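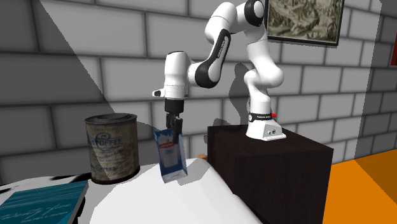 What is the Lotetti method in robot grasping?
It is a way of training a robot arm in simulation to pick up household packages, in which each attempt is judged from two views: one of the whole workplace and one close to the fingers.

Overview

The Lotetti method is a research method for teaching a robot arm to grasp light packages such as cartons and tins. It was proposed by Manouchehr Fallahi and colleagues at the Soltani laboratory, and the first full description of it carries the date 13 Jun 2018. The name comes from the software library in which the method was first written. All training takes place in a simulated room, and only the finished control program is moved to a real arm.

Background

Earlier grasping programs at the laboratory used a single camera placed beside the table. Such a camera shows well where the arm and the objects stand, but the fingers often hide the place where they touch the package. An attempt could therefore be marked as good when the package was held only by a loose flap and would fall during a longer movement. Fallahi described this problem in an internal report in February of the same year and suggested that a second view, near the gripper, should have an equal part in the judgement.

Method

The simulated room is called Pimura. It contains a table, an arm with a two-fingered gripper and a number of common objects which are placed differently for every attempt. The surfaces of the objects carry printed images, so that labels and small text appear on them much as on real packages. The colours of walls and floor are also changed between runs. This is done to prevent the program from depending on the look of one room.

Each attempt has 4 stages: approach, closing of the fingers, lifting and holding. At the end of the holding stage two scores are calculated. The first score, from the room view, describes the height of the object above the table and its distance from other objects. The second, from the near view, describes how the fingers meet the sides of the package and how far the package is turned from its starting position. The lower of the two scores is kept as the result of the attempt. A high value in one view cannot make up for a low value in the other.
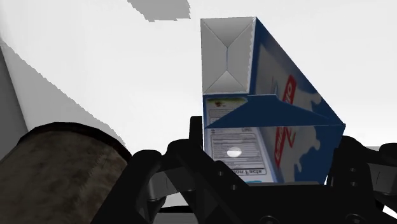 Near view of a carton held upside down in the gripper, with its nutrition label visible.

The turning of the package is treated separately from the strength of the hold. A carton that is held upside down may be held firmly, and for some tasks its direction has no importance. For this reason the method allows the user to set a weight for the direction. With a weight of zero, only the contact is considered.

Results

In the published test the program made 1354 attempts with 11 kinds of object which had not been used in training. The authors reported that attempts with a high result were repeated successfully more often than those chosen by the older method with one camera. The improvement was clearest for cartons with folding tops. For tins with a wide body it was small, as the fingers could seldom close over them in either method.

The calculation time was roughly doubled by the second view. A later version, named Ruson, reduces this cost by drawing the near view only in the last two stages.

Limitations

The packages in Pimura are rigid bodies. A simulated carton does not bend when it is pressed, while a real one may give way at the corners or open at the top. The authors mention this as the main reason for differences between simulated and real attempts. Very shiny surfaces are a further difficulty, as a bright reflection in the near view can be taken for an edge of the package. The weight of the contents is fixed during an attempt, so half-full packages with moving contents are not covered by the method.

See also
Grasp planning
Simulation to real transfer
Two-fingered gripper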